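Blog > Robots > Notes from the bench

Week four of teaching the arms

29 May 2018

So I promised an update on the arms and then went quiet for most of April and nearly all of this month, sorry! The short version is that I've been recording. And recording. I dream in pegs now.

If you're new: I help out at Gratska, which is a grand name for one long room with too many chairs, and we're trying to get a pair of arms to learn small table jobs from people showing them how. You drive the arms by hand, the computer saves everything the cameras see and every joint angle, and when you've got a big enough pile of those you feed it to the learning code and hope. My part is the pile. Lina Atallah does the learning code and is very polite about the state of my pile.

Right now the job is the green disk. You pick up a little black peg, you put it in one of the small holes in the ring, you let go. A kid could do it. I could do it with oven mitts on. Doing it through the arms is a whole other thing, and my first evening I got 3 good ones and a sore neck. (The neck was from craning around to see the hole from the side. Now I watch the wrist camera on the monitor like Reijo told me to on day one, and I should've listened.)

What I've been learning, mostly by doing it wrong, is that the tidy recordings aren't the useful ones. My early batch had the disk in the same spot every time because I'd put a bit of tape down and I was proud of that tape. Lina ran it and the arm went beautifully to where the tape was. Then she slid the disk over by the width of my thumb and the arm went beautifully to where the tape was again. Ugh! So the tape came up, and now I shove the disk somewhere new after every single go, and turn it too, and every few goes I swap what else is lying around on the table.

The clutter has turned into my favorite part, to be honest. Reijo Nieminen has rules about it. Stuff has to be real stuff, it has to be different sizes, and some of it should be the sort of thing the arm might mistake for the thing it wants. I raid the kitchen things and the tool drawer, and the toy food came from my sister's place (my niece has been told it's on loan).

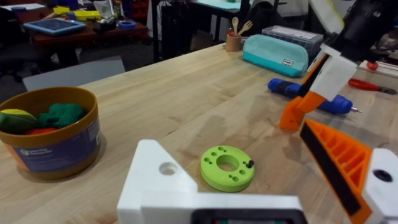 The other thing I was bad at was stopping. When I fumbled a peg I used to hit cancel, throw the recording out and start fresh, so we had a folder full of perfect tries and not one where something slipped and got fixed. Now if I drop it I go back, pick it up and carry on, and that all stays in. If I knock it off the table it goes in a separate folder called "oops," which is getting large.

Speed is still a fight. I get impatient after an hour and start jerking the arms around, and you can see it in the plots, a nice smooth line that goes all spiky right before lunch. Gangadharan suggested I do 38 and then go outside, no matter how well it's going. Why 38? He wouldn't say. I've stuck with it and the plots do look calmer, so fine.

Next up is a second job using both arms, where one holds the disk steady and the other does the peg. I tried it for ten minutes on Friday and kept moving the wrong hand. More when I've got more.

Comments

Tharushi Gazi
The tape thing!! We did exactly this at Ulora with a coffee mug. Do you change the lighting as well? We didn't and regretted it the first cloudy day.

Reply from author
Only by accident so far, when somebody flips the switch by the door. Adding it to the list.

Fadi Mansour
Do you label the dropped-peg ones separately or just mix them in with the rest?

Reply from author
Mixed in, but there's a note in the file so Lina can pull them out if she wants to compare.

pegleg_2
more oops folder please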